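Section 4: Sorting clothes off the sofa

I wrote this bit for anyone who, like me, uses the sofa as a halfway house between the airer and the drawers. You'll need your Wasamel folding board, the basket and a clear patch of floor.

1. Unclip the board and lay it flat with the hinges facing down. Mine was stiff for the first week, so give it a few goes before you start on anything you care about.

2. Pick things up one at a time, by a hem or a seam if you can find one. I used to scoop up a whole armful and end up with socks behind the cushions (we've all been there!).

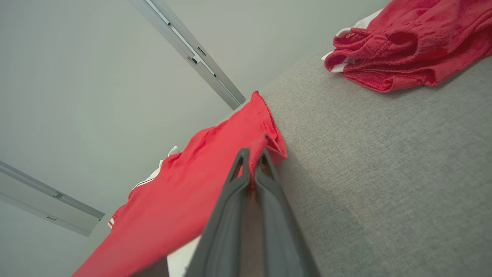

3. Give each piece a gentle shake and turn the sleeves or legs the right way out. Soft knits go baggy if you leave them dangling, so get them onto the board fairly quickly and smooth them from the middle outwards.

4. Fold the left panel, then the right, then the bottom one. Open each panel flat again before you move the next.

Note: the board copes with up to 12 thin tops in a row before it wants a wipe. Coralie Whitcombe swears by a damp cloth and I've gone over to her way.

Caution: keep your fingers away from the hinges when you close a panel, and don't fold anything with the iron still resting on the board. It marks at once, and the mark stays.

Anything with buttons is in Section 5.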